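Subject: Re: [pantry-swap] glass containers, lids and that black ring

Hi all,

Catching up on the thread after a long weekend of cupboard clearing! Somebody wrote:

> I have 27 glass containers and I swear only half of them still
> have a lid that fits. The Kekum ones are the worst, the rubber
> ring goes all wavy. Do you toss them or is there some trick?
> I paid 80 dollars for the set and I'm not ready to give up.

Don't toss them yet. I had the same wavy ring problem with my Kekum set and it was mostly my own fault (bottom rack of the dishwasher, every night, for years). I pull the rings off now and wash them by hand in the sink, then let them dry flat on a towel. If one has gone wavy I drop it in a bowl of hot tap water for 20 minutes and press it flat under a cutting board overnight. That rescued most of mine. A couple were too far gone and I use those containers for rubber bands and twist ties.

The short ones with the black rim are still my favorites, by the way. They're see-through, so I can tell what's in there without opening everything, and they don't hog the shelf.
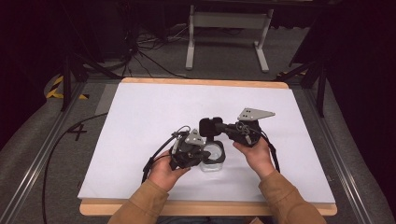
Can you put them in the freezer? Mine go in all the time, as long as I leave an inch at the top and let the food cool on the counter first.

I did crack one last December with turkey stock, filled right up to the brim like a fool, and I was picking slivers out of the ice cube drawer until New Year's. So, an inch! More if it's soup.

On the other question, about Urico lids on Cuypers jars: I tried it and they go on but they pop right back up on one side. Fine for dry rice, no good for anything wet. The Rallel lids are a closer fit, but I've only got 3 of them and the store by me quit carrying them. If anyone sees them, please post where, I'd drive a ways for those.

Also I have a bunch of round lids with no bottoms, free to whoever wants them. I can bring them to the next swap in a grocery bag.

Happy sorting,
the one with the pantry under the stairs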